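Home Browse Ask Tags Members Log in

Floors & Walls > Wood floors

Squeaky board in upstairs hall, can I fix it from above?

Asked by Lucyna Zieliński
Viewed 398 times

We have a hallway upstairs with an old wood floor and one board squeaks badly near the bathroom door. It has done it since we moved in but it got a lot worse over the winter. I can make it squeak by standing with my weight on one side and shifting to the other. The boards on either side are quiet.

The ceiling below is finished plaster and I don't want to cut into it. I have tried talcum powder in the gaps, which helped for two days. My neighbor says to put a long screw straight through the board and fill the hole. I'm worried about hitting a pipe because the bathroom is right there. The boards are nailed through the face, not tongue and groove as far as I can tell.

Is there a way to do this from above that won't look terrible? I don't plan to refinish the floor any time soon.

3 answers

Leokadia Laskowska
Accepted answer, 6 votes

Yes, you can do it from above. Face-nailed boards are easier than tongue and groove because you already know where the joists are. Look for the rows of nail heads. The joist is under them.

First find out what is rubbing. Have someone stand on the board and rock while you kneel next to it with your hand flat on the wood. If the whole board moves up and down, the nails have let go. If the board stays still and you hear the noise anyway, the subfloor is moving on the joist and you need a longer screw to reach it.

For a loose board:

Drill a pilot hole next to the old nail, on the joist line. Use a bit a little thinner than the screw shank. Countersink it so the head ends up below the surface. Have your helper stand on the board while you drive the screw so it pulls down tight. Don't pull the old nails unless they are sticking up. You will only chip the board.

About the pipes. Plumbing can run through notches cut in the top of the joists, and in old houses it often does, right under the boards. Take the bathroom wall as your guide and look at where the supply lines come up for the sink and tub. If they line up with your squeaky board, don't screw there until you know. A detector that finds metal will help but it will also pick up every nail. Keep the screw only as long as you need to get a decent bite in the joist, and put a piece of tape on the drill bit to mark your depth.

I did our landing this way last June. It took most of a morning, and the filling was the slow part. Buy two shades of filler and mix them on a scrap of cardboard. Let it dry before you judge the color because it goes lighter. Go slightly dark if you can't match it. Light spots show up more on a brown floor than dark ones do. 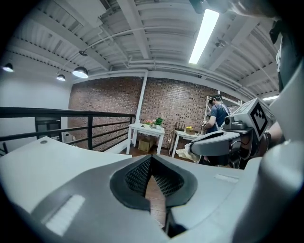 After the filler has set, sand only the filler and try to stay off the finish around it. A small folded piece of fine paper over a pencil eraser works. Then dab on a bit of matching finish with a cotton swab. It won't be invisible but you will stop noticing it.

If it still squeaks after two screws, the noise is probably coming from the next joist over. Do the same thing there before you try anything else.

Grabowska
1 vote

Powdered graphite lasts longer than talc but it is black and gets on socks. I used it under a rug and was fine with it. Wouldn't put it in an open hallway.

Kukance
0 votes

Same problem here, ours went away by itself in summer when the wood swelled back up. Came back when the heat went on. Maybe wait? Or put a runner over it.

Comment from Lucyna Zieliński: Thank you all. The tub lines are on the far wall so I went ahead with the screws. The whole board was moving. Two screws and it is quiet so far. Still have to do the filler.

Related questions
Gaps between floorboards in winter, fill or leave?
How do I find joists under carpet?
Stair tread creaks only on the left side
Wood filler keeps cracking in doorway
Removing old carpet staples from pine boards

Contact us | Terms | Privacy | Back to top
Copyright Tasano Home Help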